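Comparing Two Grippers in Simulation Before a Hardware Trial

Prepared by the Dirora Manipulation Laboratory. Revised May 20, 2019.

Purpose

This guide explains how to compare a two-finger parallel gripper with a suction gripper in a simulated household setting. It is intended for staff and visiting students who have been given access to the Thepsuriya workstation and have completed the introductory session with Jannik Brandes. The results are used to decide which gripper is mounted first on the laboratory arm.

Before You Begin

Confirm that the simulator is installed and that both gripper models load without warnings. The parallel gripper is stored under the name Serkdale and the suction gripper under the name Plumia. Use the models from the shared folder only. Local copies made before March contain an incorrect wrist offset and must be deleted.

You will also need the standard arm model, the shelf-and-table environment, and an empty results sheet. Request the sheet from Heike Lenz if you do not have access to it.

Step 1. Set the Arm and Controller

Load the arm in its home position and select the position controller. Do not change the gains between grippers. A difference in gains will appear in the results as a difference in grip quality, and the two cannot be separated afterward.

Set the arm speed to 40 percent of its maximum. Higher speeds may be tried once the full comparison has been recorded.

Step 2. Load the Environment and Check the Camera

Open the shelf-and-table environment and switch to the camera that will be used for planning. Check the view before running any trial. Objects close to the camera can hide the ones behind them, and the planner will receive only what the camera shows.

In the standard layout, the red jar with the black lid is very near the camera and runs past the lower left of the view. It partly covers the green leaves of the plant. The small chalkboard easel overlaps the leaves from the other side, and the white desk fan stands next to it. The round black vase and the open white box are on the shelf above. If your view differs noticeably from this one, reload the environment and do not move the camera by hand.

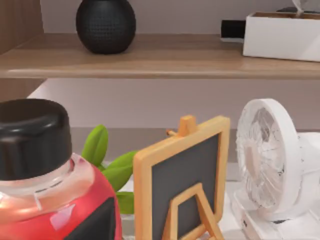
Step 3. Choose the Target Objects

Select targets that place different demands on the gripper. The following are recommended.

Black vase. The dimpled surface makes it a useful test of the suction seal. For the parallel gripper, it tests contact on a curved body.

White box. Direct the suction gripper to the flat front face. Direct the parallel gripper to the rim.

Chalkboard easel. Approach the panel with suction and the wood frame with the fingers. Record any contact with the leaves behind it as a collision.

Red jar. Attempt the lid first, then the body. Enter these as separate targets.

The fan is not a target in this comparison. It should remain in place as an obstacle.

Step 4. Run the Trials

Run 300 trials for each gripper, divided evenly among the targets you have selected. Use the same list of random seeds for both. Each trial ends when the object has been held clear of its support for five seconds, when it is dropped, or when the time limit is reached.

Save the contact forces along with the outcome. The log file should be written after every trial so that an interrupted run can be resumed.

Step 5. Record and Compare

Enter the results by object before calculating a total. A single overall score can favor a gripper that performs well on the box and poorly on everything else. Note the cause of each failure using the terms in the results sheet: missed contact, slip, lost seal, collision, or no plan found.

Failures marked "no plan found" should be reviewed with the camera view open. Where the target was hidden from the planner, exclude the trial for both grippers and state the exclusion in your notes.

Submitting Results

Send the completed sheet and log files to Hannelore Vogler. Questions about the gripper models should be directed to Kai Nolte. Hardware time is assigned after the results have been reviewed, and requests submitted without log files will be returned.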